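Home | About the Centre | Workshops | Gallery | Visit | Contact

Plumcombe Repair and Reuse Centre
Gallery: The Benchtop Collection

The Plumcombe Repair and Reuse Centre receives household and workshop items from residents across the district. Most are sorted, cleaned and catalogued before they are offered for reuse, and a small number are retained for teaching. This page concerns the pieces handled at the white counter on the ground floor, with notes prepared for members of the public who are considering a donation.

The teaching collection holds 200 catalogued items, of which 20 are metal and glass panels, frames and small doors. These came chiefly from the Manríquez bequest and from the closure of the Pamudine workshop in December. Panels are of particular interest to the Centre because their rims record a good deal of past use – heat, moisture and handling all leave their colour on bare metal. 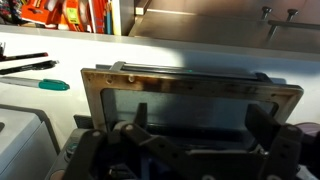 May I donate a panel if the glass is cracked?

Cracked glass is accepted only when the pane has been taped on both sides and wrapped in cardboard. Please mark the parcel clearly and hand it to staff at the front desk. Loose or broken glass should be taken to the municipal transfer station.

Metal frame with dark tinted glass. The brushed rim is heavily discoloured, with brown streaks along the upper edge and a more silvery tone at the lower corners. Two round holes are punched through the top band, near the left side. Pens lie on the counter to the left.

Note on discoloration. Marks of this kind are not removed from teaching items. Where a panel is intended for reuse, the rim is wiped with a soft cloth and mild detergent, and abrasive pads are avoided.

Note on fixing holes. The position and diameter of any holes are entered on the catalogue card, together with the thickness of the rim. Visitors looking for a replacement part are asked to bring their own measurements in millimetres.

Note on storage. Glazed items stand upright in the Jivomton racks, separated by felt, with no more than 20 to a bay. Items awaiting a catalogue number remain in the sorting area and may not be borrowed.

The teaching collection may be viewed by appointment. School and community groups should apply in writing and indicate which materials they wish to study. This gallery was last revised on 5th June.

Filed under: Collections – Metal and Glass – Household

Contact the Centre | © Plumcombe Repair and Reuse Centre | Back to top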